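Ticket: Office printer goes offline after each pause
Product: Bultell network printer, shared model
Opened by: Herkach office, front desk
Status: Closed

Description of the problem

Good morning. Our printer is connected by cable to the office network and it works well when we use it continuously. But when there is no printing for 18 minutes, it disappears from the list on all computers and shows as "offline". If I switch it off and on again, it comes back and prints everything that was waiting. We have this problem from the beginning of May. Before, the same printer worked without any complaint in the same room.

What I tried before writing to you: I changed the network cable, I installed the driver again on my computer, and I printed the test page from the printer's own menu. The test page is always good, also when the computers say "offline". 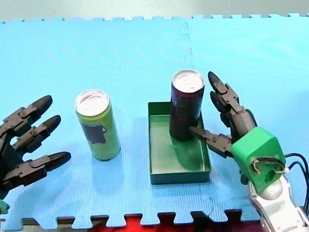 I also looked at the sleep setting. It was on 5 minutes, so I changed it to the longest value in the menu. This made no difference, the printer was lost again before lunch. I did not change anything else, as I prefer to wait for your advice before I touch the network part.

Reply from Demissie support

Thank you for the clear report. Please print the network configuration page two times: once when the printer is working and once when the computers say it is offline. Then compare the line "IP address" on the two pages. Please also tell us if the address is set by hand or received from the router.

Update from the front desk

I have both pages in front of me now. When it works, the last number of the address is 9. When it is offline, the last number is 18. The address is received from the router, and the computers still look for the old one. I think this is our problem — but I don't understand why it started only in May.

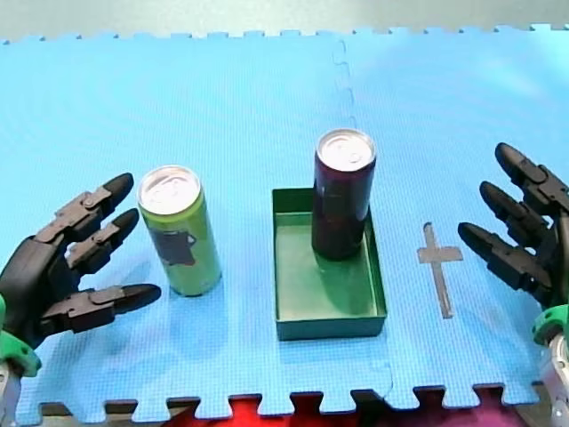
Is it necessary to install the printer again on every computer when the address changes?

Only if the address stays different from the one saved in the computer. When you reserve the old address for the printer in the router, the computers will find it as before and you can leave the drivers as they are.

Please open the router page, find the list of reserved addresses, and add the printer there with the hardware address from your configuration page. After saving, restart the router first and the printer second.

Update from the front desk

In May we received a new router, a Wurnex, and I forgot to write this in my first message. Excuse me for this. In the new router the lease time was set to 1000 seconds, which is a little less than 17 minutes. The old router gave the address for a full day.
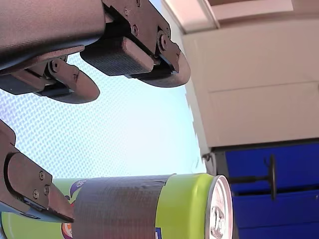

I made the reservation and also changed the lease time to one day. The first try was not saved, as I typed the hardware address with spaces and the router wants colons. It gave no error message, it only went back to the empty list. With colons it was accepted.

After the restart I left the printer alone until 5 in the afternoon and then sent one page from each computer. All pages came out. One computer still showed two printers with the same name, so I removed the gray one.

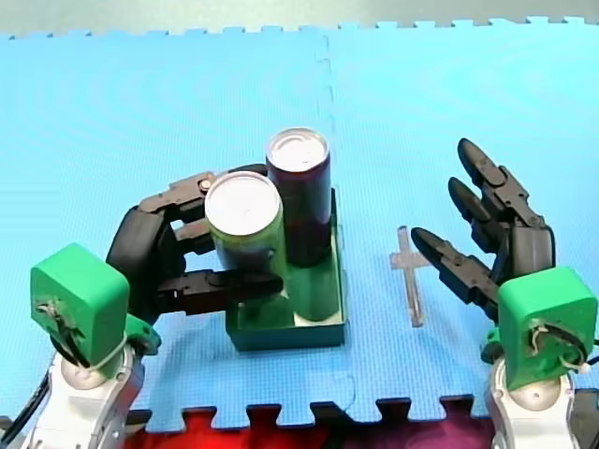

The sleep setting is back on 5 minutes, and the printer wakes up normally when a page is sent. I have written the reserved address on a label and put it inside the paper door.

Reply from Demissie support

Thank you for the confirmation. We have added a note about the colons to our setup guide for this router. The ticket is now closed. If the printer goes offline again, please reply here and attach a new configuration page.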